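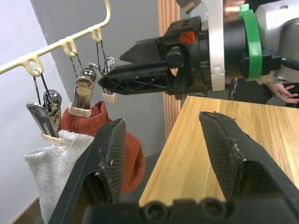 Talks > Consumer habits > Speaker notes

4 min read

The sock problem: why I don't believe the lost sock figures

Start without a greeting. Ask for hands: who has a bag or drawer of single socks at home? Leave the hands up a moment longer than is comfortable. Then ask who has ever reunited a pair from it. Wait.

First claim. The Desance survey says a household loses 591 socks in a lifetime. It gets quoted every April, usually next to an advert for detergent. Say the number slowly. Ask how anyone would know. The survey asked people to remember, and I can't remember what I wore last week. Desance had 2,029 replies, which sounds a lot until you read the form. The question was "How often do you lose socks?" and there was no box for "never".

(Don't get dragged into sampling here. If someone pushes, take it at the end.)

Second claim: the machine eats them. There is a bit of truth in this. A small sock can get past the rubber seal on some front loaders. But a repairer will tell you about coins and hair grips long before socks. Jeren built a whole campaign on the hungry washing machine and then sold mesh bags. I bought 2 of the bags. I lost one.

Pause for the laugh, if there is one. 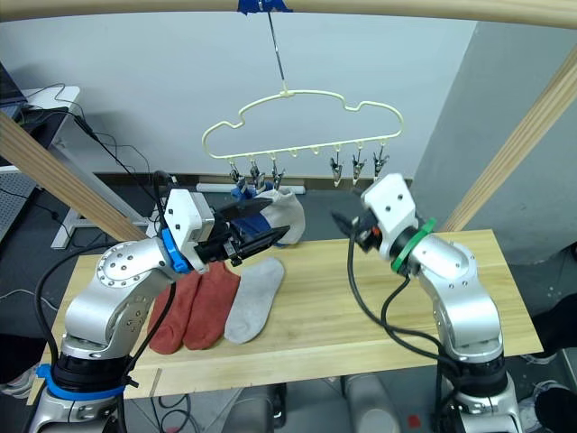

Third claim, and the one I have least patience with: that the right product fixes it. Peng tells us to clip pairs together before the wash. Totavari tells us to buy thirty of the same black sock, and that does work, if you live alone and like black socks. Both assume the loss happens at the wash. I think a good share of it happens afterwards, between the airer and the drawer. Take a hanger like the one on this slide, the cloud-shaped sort with metal clips along the rail. Half of the clips are hanging empty. Fine, so there was room to peg both socks of a pair side by side. Does anybody do that? I don't. I peg whatever comes out of the basket first, and the other one ends up on a radiator - or inside a duvet cover, where it stays until the bed is changed.

Go back to the bag of singles. Suggest people count a sock as missing only after a month. My guess is that the totals would drop sharply, but it is a guess and I should say so. I have no survey either.

Questions. Someone will ask about tumble dryers. I don't own one.

4 comments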